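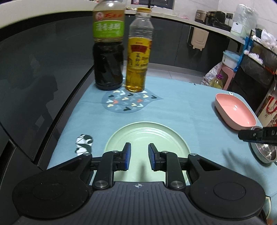

Green plate, blue tablecloth, Sunday.

October 24, 2021

Went to the ten o'clock after all. I told Henrike on Friday that I wouldn't, and then I woke up early and had no good excuse. Sat near the back on the left, by the radiator that knocks.

The sermon was on doubt. I should have liked it. Jannik Hinrichs preached, and he is kind and he prepares, but I've noticed that when pastors talk about doubt it always ends up somewhere. Thomas gets to put his hand in the wound. Job gets new cattle. I'd like to hear one sermon where a man doubts for forty years and dies doubting and the preacher just sits down. I counted 31 people in the pews while he was talking, so he may have bigger worries than me.

He said doubt is "faith stretching its legs." I wrote that on the bulletin and then crossed it out. What does it mean? My doubt doesn't stretch. It sits there like a wet coat.

We sang number 16 from the old book, all the verses, and I did sing. I can't explain why I can sing things I can't say. Lieselotte Mühlbauer would call that the Spirit. I'd call it knowing the tune since I was six. We've had that argument before and she is never annoyed by it, and that annoys me.

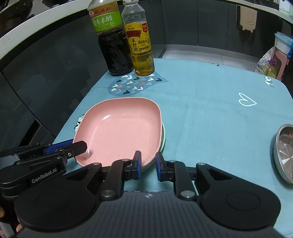 After the service there was the announcement about the prayer partners. Everybody who signs up gets matched with a person from the Jollville church and they are supposed to call each other once a week through Advent. I don't trust it. Last time it was letters, and mine came back with one line about the weather in Jollville and a Bible verse copied down wrong. Also I don't see how a sign-up sheet makes a friend. But Nestor Cruzado put his name down right in front of me and handed me the pen, and he kept holding it out, so now I'm on the list too. Coward.

Psalm for tonight is 24. "Clean hands and a pure heart." Well, hands, maybe. I read it twice and then I read it again out loud in the kitchen to see if that changed anything. It didn't, much. The part about lifting up the gates is still beautiful, I'll give it that.

Called Henrike around supper. She asked if I prayed today and I said I was in the building while it was being done. She laughed, then asked again. I said I'd try before bed. I haven't yet. It's late and the house is cold and I don't know who I'd be talking to, but I said I would, so I'll turn off the lamp and see.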